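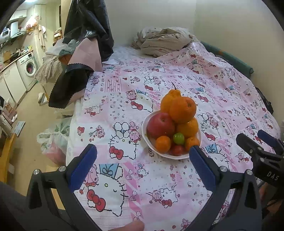
March 2023

I've been going back and forth on handheld grippers for a while now, and last month I finally stopped reading other people's opinions and started picking things up with them. These are my notes. They cover finger pads, fit in the hand, what the wrist camera gives you, and a short detour into arms at the end. I'm not selling anything and I paid for the parts myself.

Some background. I do small automation jobs, mostly for packing lines, and I live in Jalenport, a long way from anyone who would lend me a demo unit. The jobs that come in lately are all produce. One of them, from a packer called Flastbridge, wants mixed fruit moved out of one container and into another without bruising. I've done boxes and I've done bottles. Fruit is a different thing to grip, and I wanted to know how different before I quoted a price.

## What I compared

Two finger styles and three pads. The finger styles were a linkage finger, where the metal bars fold as you close it, and a plain straight jaw that slides in on a rail. The pads were:

- ribbed, soft
- smooth, soft
- smooth, hard

All of it went on handheld tools first. I think this is the right order to do things in. A handheld gripper with a camera on it shows you the same view the arm will have later, but you can change your approach in a second without rewriting a path. If I can't pick up a tomato by hand through a pair of fingers, I'm not going to get an arm to do it.

## Ribbed against smooth

The ribbed pads won on almost everything. Oranges were easy with any of the three, as the skin has enough texture to hold. Apples were where it split. The hard smooth pad slid on a waxed apple unless I squeezed more than I wanted to. The soft smooth pad held, but it picked up a film of wax and got worse as the evening went on. I had to wipe it down every 10 picks to keep the results fair. The ribbed one went a lot longer between wipes.

The one place the ribs hurt was on small soft things. A ripe tomato picked up with the ribbed pad showed faint lines afterward. They faded, but a customer who buys tomatoes by the crate is going to notice faint lines. For tomatoes I'd use the soft smooth pad and put up with the wiping.

I did 200 picks with the ribbed pad and 200 with the soft smooth one. The hard one I gave up on early.

## Linkage against rail

I expected to like the rail jaw more. It's simple, the pads stay parallel, and the opening is easy to measure. It works fine when the fruit is alone on a table.

In a full bowl it's a pain. The jaws need room on both sides at the same height, and in a heap there often isn't any. The linkage fingers open into a V and the tips are narrow, so you can work one tip down between two pieces and let the other come around. It took me a while to get the feel of it, and the pads don't stay parallel through the whole range, so a small tangerine gets held mostly by the ends of the pads. A large orange sits further in.

Anything with a stem or a neck was good practice. Grabbing by the neck is tempting and usually wrong, at least with pear shapes, because the heavy end swings. Take it lower down if the pile lets you.

Order matters too. Top of the heap first is obvious, but then you get to the layer that's holding itself up, and one piece out of place sends the rest toward the rim. I lost a few tangerines over the side this way. Going from the back toward the front was a bit better than going left to right, mostly since the fingers weren't blocking my own view of the next piece.

## The camera

I used a wide lens on the wrist. The corners go dark and straight lines bend, and I don't mind either one. What you get in exchange is both fingertips and the whole bowl at the same time, which a narrow lens can't do from that close. I tried a narrower one and spent the whole time guessing where the left tip was.

Two things I'd pass on:

- Fix the exposure. With it on auto, a bright ceiling light at the edge of the view makes the whole picture drop, and dark fingers turn into black shapes.
- Tighten the mount and mark it with a paint pen. Mine crept a little over one evening and I only noticed when I compared the first clip with the last one.

A busy background turned out to be useful. On a plain white table, software finds the fruit with no trouble and you learn nothing. Put the same bowl on a printed sheet with pink and red all over it and the red fruit gets missed now and then. The packer's belts are green and the crates are every color, so I'd sooner find that out now. My detector did worse on small green fruit than on anything else, which I haven't solved.

## Fit in the hand

This gets left out of most write-ups. After an hour with a trigger-style handle, my index finger hurt and my picks got sloppy. The handle I ended up preferring lets you squeeze with two fingers and rest the weight on the palm. It's the heavier of the two by 250 grams and still feels better - the balance is closer to the wrist.

If you're going to use one in each hand, practice with one first. My weaker hand closed late on nearly everything for the first couple of sessions. Two at once is worth the trouble for a bowl, though. One steadies the rim or the neighbor while the other lifts, and I stopped losing tangerines.

## Arms, briefly

I have only tried two arms with these fingers so far. The Hivby is the smaller one and was simple to set up. It had no trouble with the weight of a large apple, but it shook a little at full reach, and with narrow fingertips a little shake is the difference between going between two pieces and landing on one. Slowing it down fixed most of it.

The Barbieri is steadier. Its controller is the weak side for me. The gripper command waits for the move to finish before it will do anything, so you can't start closing on the way in. There is a setting to change this and it took me 5 emails to learn where it was. With it on, the picks look a lot more like what I do by hand.

I haven't decided between them. For a single station with everything close by, the smaller arm is probably enough, and it leaves room in the quote for spare pads. The ribbed ones do wear. The edges on mine are already rounding off.

Next I want to try a softer ribbed pad on tomatoes to see if I can get rid of the lines, and then run the whole bowl again on the Barbieri with early closing turned on. The trial at Flastbridge is set for May, so there's time to do it properly. If you've used ribbed pads on soft fruit and found a rib height that doesn't leave marks, leave a comment with the size.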